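About Jaiswal Automation Planning

We help small and middle-size workshops decide what automation equipment to buy, when to buy it, and how much money to keep for the months after the delivery. We do not sell robots. We do not take commission from the companies that sell them. Our customers pay us a fixed fee, and the fee is the same if they buy a large cell, a single arm, or nothing.

Our office is in Erkberg, on the second floor over a tool rental shop. The test room is in Bulstead, where the rent is lower and trucks can come to the door. Most first meetings take place at the customer's own site, as it is difficult to plan for a floor that we have not walked on.

How we started

The company began with a purchase that went badly. Before we were consultants, we worked in the maintenance department of a packaging plant, and the plant bought two robot arms in the last week of its budget year. The price of the arms was good. But the budget had no line for grippers, none for guarding, and none for the training of the night shift. The arms stayed on their pallets until the spring. We learned more from those months than from any course, and when the plant closed its Erkberg site we decided to offer this knowledge to other people.

In the beginning we wrote only budgets. Customers then started to ask us if a certain task could be done by a certain arm, and we had no good answer except the supplier's brochure. So we rented the room in Bulstead and began to try things ourselves.

What we do

Our work usually has four stages, and a customer may stop after any of them.

The first stage is the task list. We spend one or two shifts in the workshop and write down every job that someone has suggested for automation. Near each job we write how often it is done, who does it today, what goes wrong with it, and what part of it needs a human eye. Many lists become shorter at this stage.

The second stage is the budget. We prepare it in a format which an accountant can read without us in the room. The purchase price is one line. The other lines are delivery and rigging, electrical work, compressed air, end-of-arm tools, cameras and lights, safety assessment, integration, training, spare parts, software fees, and the production that is lost during installation. We put every line for five years, also when the amount is zero, so that it is visible that somebody has thought about it.

The third stage is the trial. We bring the customer's own parts to Bulstead and run the task on an arm with a wrist camera. We keep the footage and the notes, and the customer receives both. 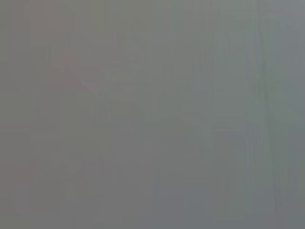
The wrist camera's view during trial work. Gray tones and soft vertical streaks, with no sharp edges.

Footage is important for planning because vision is the line of the budget that is most often too small. A camera may be inexpensive, but the lens, the lighting, the mounting, the cables and the hours of adjustment come in addition. When we review a recording with a customer we ask simple questions. Can the object be recognized? Can its edge be found? If a person cannot say what is in the picture, we do not write in the report that the software will manage. We write that the budget for optics and lighting must be checked again before an order is signed.

The fourth stage is the buying itself. We write the specification, send it to suppliers that the customer has chosen, and put the offers side by side. Suppliers describe the same thing with different words, so this comparison takes patience. We also read the service terms. In one offer last year the travel cost of the technician was written only in an annex, and it would have been larger than the yearly service fee.

The Viltine sheet

Many people know us from the Viltine sheet. It is our planning spreadsheet, with 153 lines, and we give it without charge to any school or workshop that asks for it. The name comes from the street where we wrote the first version. Some of the lines look very small, for example labels for cables, or a cabinet for the teach pendant which can be locked. We added each of them after a customer had to find money for it at a bad moment.

Please use the sheet also if you do not plan to work with us. We ask only that you leave the notes column in place, as the notes explain where an amount usually comes from.

Who we work with

Our typical customer has between 20 and 500 employees. Metal workshops and food packers are the largest groups, followed by printing companies and furniture makers. We also work with technical schools, where the questions are different. A school has to spend the money before a certain month, the machine has to survive many beginners, and the teacher who will maintain it has often only a few free hours in the week. For schools we prepare a shorter report and we visit once more in January, when the first term of use is finished.

We are not the correct partner for very large production lines. If your project needs a full engineering office, we will say so in the first call and we do not charge for that call.

What it costs

The task list visit costs $2,000, and this includes the written report. The other stages are priced after the visit, when we know the number of tasks and the condition of the site. Travel inside the Erkberg and Bulstead area is included. Outside of it we charge the real cost, with receipts.

We are asked sometimes why we do not take a percentage of the purchase – many consultants do. With a percentage we would earn more when the customer spends more, and we do not want to sit in a budget meeting in this position.

How we are organized

We are a small team and we have decided to remain small. The same people who visit your workshop also write the budget and stand next to the arm in the test room. This means that there is sometimes a waiting time, mostly in autumn when companies prepare next year's budget. If you need numbers before the end of your financial year, please write to us in summer.

All reports are written in plain language. Drawings and footage are delivered on a drive together with the report, and they belong to the customer. We keep one copy for two years in case of questions, and then we delete it.

Visiting us

The Erkberg office is open in the mornings until 12:30. The test room in Bulstead is open by appointment. Closed shoes are required there, and long hair must be tied back. If you would like to bring parts for a trial, please bring also some bad ones – scratched, bent or dirty, the way they come on a normal working day.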